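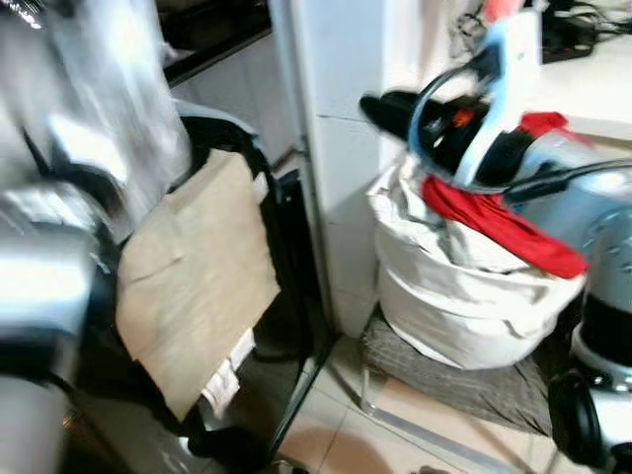 Storing a saw on top of a canvas sack — bad idea?
Workshop and Storage forum

lazaridis_s
Posted 5/11/18

I'm clearing out the back corner of the shop and I want opinions before I buy shelving. Right now there's a big white fabric sack on a low stand with a gray mat under it, and the saw has been living on top of the sack with a red cloth. Next to that is a white pillar, and on the other side of the pillar is a black trolley with a sheet of cardboard leaning on it and paper behind the cardboard. There's also plastic sheeting hanging up that I keep meaning to fold.

The sack is full of rags and old drop cloths. I like having the saw up off the floor, but my brother says it should never sit on fabric. The wall space to the right of the pillar is 80 inches wide. I was looking at the Flerberg shelf unit, which is in my price range.

Sofia

plumbline_ed
Your brother is right. Bar oil gets into cloth and doesn't come out. You also end up with lint in the chain. Put it in a case or hang it up.

gasante
I'd keep the sack and lose the saw. A sack of rags is a good way to store rags. Mine is by the bench and I pull from it all day. The saw needs its own spot with the bar covered.

Do you have a scabbard for it? If not, cut a piece of that cardboard, fold it over the bar and tape it until you get one. I did that for most of a winter.

Gifty Asante

lazaridis_s
No scabbard. It came without one and I never ordered it. The cardboard is from a cabinet delivery and I was saving it to put down when I paint, but I can spare a strip.

tworivers
Going to disagree with the first reply. A saw on a heavy cloth is fine if it's been drained and wiped down. I've kept mine on a folded moving blanket since March of last year and the blanket has one stain the size of a quarter. What I don't like is the sack being round. Things roll off round sacks.

plumbline_ed
One stain on a blanket next to a bag of rags is still oil next to a bag of rags. I wouldn't do it in a room I heat.

tworivers
Clean rags aren't oily rags. She said drop cloths.

lazaridis_s
Mostly clean. I wouldn't swear to the bottom of the bag.

gasante
Then dump it out and sort it. Anything that smells like stain or thinner goes outside in a metal can with a lid. Wash the rest and put it back.

On the shelf: I had the Flerberg and took it back. The boards bowed under paint cans. I bought the Bakalis wall rail after that, the long one with the hooks, and it cost me $206 with the extra brackets. The saw hangs on it and so does the trimmer. It has to go into studs, so check what's behind your wall first.

hollis_b
Is the pillar structural or boxed in around a pipe? There's a seam down the left side. I'd want to know before I put a screw in it.

lazaridis_s
Boxed in, according to the landlord. I wasn't planning to touch it. The rail would go on the wall.

hollis_b
OK, good. For the trolley, take the paper and the cardboard off and see if you use it. I had one that did nothing for years except hold things I hadn't thrown out. If it rolls well, the rag sack could ride on it and you'd get the low stand back.

tworivers
Seconding the trolley for the sack. Fold the plastic while you're at it. I roll mine around a cardboard tube and tie it in 3 places.

lazaridis_s
I like the sack on the trolley. I measured and it fits if I squash it a little. The paper is going in recycling. I'm leaning toward the rail for the saw, but $206 is more than I wanted to spend.

plumbline_ed
A length of 2x6 and two big utility hooks will hold a saw. Just put a cover on the bar.

gasante
He's right, that works too. Set it high enough that you don't walk into it.

lazaridis_s
Going with the board and hooks. Scabbard is ordered. I'll sort the rags this weekend and wash what I'm keeping. Does anyone have a use for the low stand? The mat goes with it.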